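Choosing a wall color to go with medium brown wood floors
Posted by Lovely Gatchalian in Paint and Decorating

Hello everyone! I've been going back and forth on this since December and my husband has stopped answering when I bring it up. We have a hallway that opens onto the living room, with medium brown wood floors all the way through, and the walls are still the yellow they were when we moved in. I'd like something cooler but I'm scared of it feeling like a dentist's office. I keep coming back to a gray-blue, sort of like this: 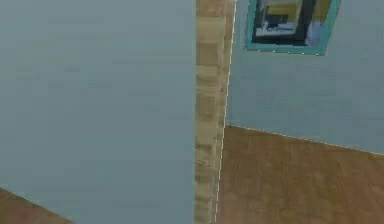
Gray-blue wall next to brown wood

My sister says warm floors need warm walls, period. Is she right? And does the trim have to be white? The total wall area is roughly 894 square feet, and I'd rather not paint it twice (my shoulder won't forgive me).

Ramil Catacutan
Your sister is half right, bless her. Warm on warm is safe, but a muted blue next to brown can be lovely, and we've lived with one for years. What matters more is how gray it is. The clear, bright blues are the ones that go chilly on you, especially in a north-facing hall. Get sample pots, paint big pieces of poster board, and move them from wall to wall for several days. Look at them at 7 in the morning and again with the lamps on. And please prime over that yellow first! I skipped it once and ended up with a greenish tinge by the stairs that I had to look at until we sold the place.

If your trim is wood, leave it alone. You can always paint it later, but stripping it back is a miserable job.

Samah Salem
go beige. you can't go wrong

Danilo Mercado
I wouldn't knock beige, but there's a middle road here. Put the blue in the hall and let the living room go tan, so each color gets its own spot and the floor ties the two together.

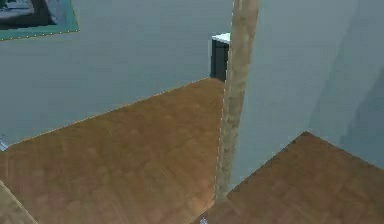

Erlinda Villanueva wrote underneath that she tried two colors in her own house and was sorry about it, as the change came right at a corner and she could never get the line straight. She'd pick one color and spend the money on good curtains.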